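Dedos de recambio Kinnunen para pinza paralela

Compré el juego a Estatitz en febrero y lleva 2.000 ciclos puestos. Vienen dos placas, cuatro tornillos y una hoja de montaje bastante escueta. El cambio me llevó 30 minutos, con la recalibración del cero incluida.

Encajan sin holgura y el par de apriete se mantiene -- los reviso cada mañana antes de arrancar. Lo peor es el acabado: el negro se raya enseguida por el canto interior y la parte alta se mella con facilidad. 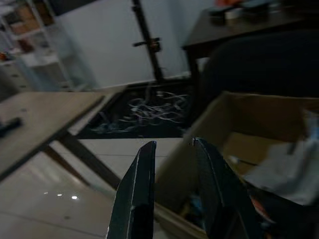 Para vaciar cajas de cartón me siguen valiendo, aunque con papel arrugado hay que abrir la pinza más de lo que indica la hoja. Sointu Leinonen, de Nekero, me recomendó repasar las mellas con lija fina y volver a medir la apertura. Lo hago así desde entonces.

Les pongo un siete. Volvería a pedirlos, pero con tornillos de repuesto.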